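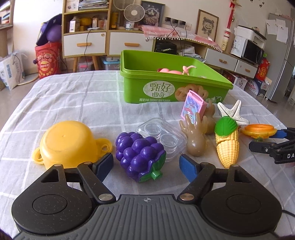
The Great Toy Sort, Part Two

If you read my last item, you know I promised to get the play food under control before summer. Well, it's Tuesday, June 30, 2026, and I've finally made a start! Everything gets tipped onto the checked tablecloth first, because I can't sort what I can't see, and then I go through it piece by piece with a cup of coffee.

The play kitchen stuff is easy. Grapes, corn, the little yellow pot with the two handles - all of that goes together, and I don't fuss about which set it came from. It's the odds and ends that slow me down. Where does a starfish live? Or a contact lens case? (Birthe Ragnarsson swears by those for beads and doll shoes, so I've stopped throwing them out.) And those rubbery brown things pick up every bit of lint in the house, so they get a rinse in dish soap and a night on a towel.

For storage I'm sticking with old cookie boxes. The bright green one that had coconut milk cookies in it has the pink pieces now, and I'm leaving the label on - the kids find it faster by the picture of the cookies than by anything I could write.

I gave myself 90 minutes and went over by 23. Next up is the puzzles, and if you have a spare box with a lid that fits, Kiri Hinds and I would love to have it before September.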